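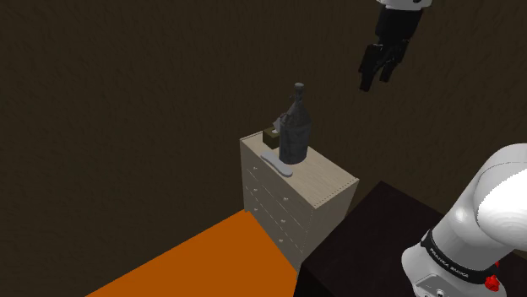

아침 시장 도우미는 어떤 사람이 신청할 수 있나요?
시장에서 사람 구경하는 걸 좋아하고 무거운 상자를 가끔 들 수 있는 분이면 나이나 경력과 상관없이 누구나 신청하실 수 있습니다.

니타트빌 동네 시장 봄철 도우미 모집

안녕하세요, 니타트빌 동네 시장입니다. 겨우내 문을 닫았던 광장 시장이 4월에 다시 열립니다. 작년에 오셨던 분들은 기억하시겠지만 마지막 장날에는 비가 꽤 왔는데도 순무가 점심 전에 다 팔렸고, 저희는 젖은 천막을 접으면서도 내내 싱글벙글했답니다. 올해도 그런 아침을 같이 보내 주실 분들을 찾고 있어요.

장은 2주에 한 번 섭니다. 봄 시장에는 채소와 빵, 꿀, 모종, 중고 살림살이를 파는 분들이 나오시고, 올해는 다레오 빵집이 처음으로 자리를 냅니다. (호밀빵이 정말 맛있어요! 도우미 아침 식사도 이 집에서 맡아 주시기로 했습니다.) 후센턴 농장은 늘 그랬듯 분수대 옆자리이고, 바쿨렌코 양봉원은 꿀 시식대를 조금 넓힌다고 하네요.

하시게 될 일

새벽 조는 오전 6시에 광장 북쪽 창고 앞에서 모입니다. 천막을 세우고 탁자를 펴고, 상인분들이 차를 대실 자리를 안내합니다. 솔직히 말씀드리면 졸리고 춥습니다. 그래도 커피는 넉넉히 끓여 두고, 해가 시계탑 위로 올라올 즈음이면 다들 말이 많아져요.

낮 조는 오전 9시에 시작합니다. 안내소에 앉아 길을 알려 드리고, 장바구니를 빌려 드리고, 잃어버린 장갑이나 우산을 맡아 두는 일입니다. 단골 어르신들은 물건보다 이야기를 하러 오실 때가 많으니 천천히 들어 주시면 좋겠습니다. 짐이 많은 손님은 정류장까지 수레를 밀어 드리기도 합니다.

정리 조는 오후 1시부터 3시까지입니다. 천막을 접고 쓰레기를 나누고, 남은 채소를 마을 부엌으로 보낼 상자에 담습니다. 작년 한 해 동안 이렇게 보낸 채소가 거의 1,111킬로그램이었어요. 저희도 장부를 보고 깜짝 놀랐습니다.

중고 살림 코너

올해 새로 여는 코너라 손이 조금 더 필요합니다. 이웃들이 내놓은 그릇, 책, 작은 가구를 받아 값표를 붙이고, 사시는 분이 차에 싣는 것을 도와 드립니다. 가구를 나르실 분은 발등을 덮는 튼튼한 신발을 꼭 신어 주세요. 물건 값을 깎는 손님과 웃으며 이야기할 수 있는 분이라면 이 코너가 잘 맞으실 거예요. 망가진 의자 다리쯤은 뚝딱 고치시는 분도 대환영입니다.

드리는 것

도우미는 무급 봉사입니다. 대신 따뜻한 아침과 점심을 드리고, 먼 곳에서 버스로 오시는 분께는 왕복 차비를 드립니다. 앞치마와 장갑은 저희가 준비합니다. 봉사 확인서가 필요한 학생은 신청할 때 미리 적어 주세요. 철이 끝나면 광장에서 다 같이 긴 식탁을 차려 놓고 저녁을 먹는데, 지난번에는 가족까지 200명이 모여서 옆 골목 의자까지 빌려 왔습니다. 올해도 가족과 함께 오셔도 됩니다.

알아 두실 점

만 16세가 안 된 분은 보호자와 같은 조로 신청해 주세요. 매번 나오지 않으셔도 괜찮고, 한 철에 두 번만 오셔도 큰 도움이 됩니다. 다만 맡은 날에 못 오시게 되면 전날 저녁까지는 알려 주시기 바랍니다. 처음 오시는 분은 첫날 경험 있는 도우미와 짝을 지어 드리니 걱정 마시고요. 허리가 불편하거나 오래 서 있기 힘드신 분께는 앉아서 하는 일을 먼저 드리겠습니다.

신청 방법

니타트빌 주민회관 301호로 오셔서 신청서를 쓰시면 됩니다. 문 여는 시간은 오전 10시부터 오후 4시까지입니다. 이름과 연락처, 원하는 조, 나올 수 있는 날, 못 드시는 음식을 적어 주세요. 직접 오시기 어려우면 같은 내용을 종이에 적어 회관 1층 우편함에 넣어 주셔도 됩니다. 신청은 3월 말까지 받고, 조 편성은 한 분 한 분 전화로 알려 드립니다. 친구와 같은 조가 되고 싶으시면 신청서 아래쪽 빈칸에 친구 이름도 함께 적어 주세요.

니타트빌 동네 시장 운영팀 드림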